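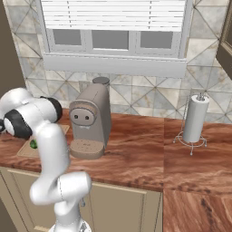
The Cowl from Lanham

The night shift at Simau started at ten, and by two in the morning the hangar had a way of feeling like somebody's very large garage, with the radio going low and the rain ticking along on the roof (it was February, and it always rained in February). I had been there 14 years by then, long enough that the younger mechanics brought me their coffee orders and their troubles in the same breath.

The job that night was a fan cowl off a regional jet, sent up from Lanham with a tag that said only "latch sticks." Well, a latch can stick for all kinds of reasons, and I have met most of them. My trainee, who had been with us 3 weeks and still ironed her coveralls, had already been through the manual twice and was looking at that cowl the way you look at a dog that won't come in.

"It closes fine," she said. "It closes fine every single time."

So we closed it again, and it closed fine. We opened it and closed it until my shoulders complained, and then we sat down on the work stand and split the sandwich my husband had packed, which was egg, and a little heavy on the mustard, the way I like it.

I told her about my first winter, over at the old Gonderitz shop, when I signed off a hinge I hadn't really looked at and then lay awake until it got light. I drove back in my slippers! The hinge was perfectly good, as it happened, but the lead let me take the whole thing apart anyway, and he held the flashlight and never said one word about the slippers.

She chewed on that for a while, along with the egg.

Then she got up, lay flat on her back on the cold floor under the cowl, and asked me to close it slowly, slower than that, like I was putting a baby down. I did. Somewhere near the last inch she said, "Oh, there you are."

It was a bushing, worn on the one side where you couldn't see it standing up. She wrote the tag herself, in very careful letters, and I went to see whether Dlamini Parts had anybody awake to answer the phone.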